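How to check if a robot arm is ready to clear your table

Step 1. Pick one chore and keep it small. Clearing a table sounds like one job, but to an arm it is a separate job for each object. Write down what goes where before you start.
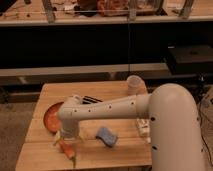 Step 2. Run the same chore 20 times. Move every item a little between runs. Yasuo Oshima at Nenham uses up to 200 runs, but 20 will show you the weak spots.

Step 3. Score each pick on its own. Note a miss, a drop or a clean place. At Nenham, 81 percent of hard items went where they should. Soft items did worse.

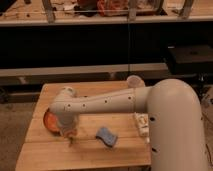 Soft things need their own test. Give them a separate sheet and do them last. A sponge lying at an angle to the planks, as this one does, calls for a different wrist turn than one set square to the table. Try both, and log the angle.

Step 4. Time yourself doing the same chore by hand. For now, most people will still be faster. Keep both times on the sheet and test again after each software update.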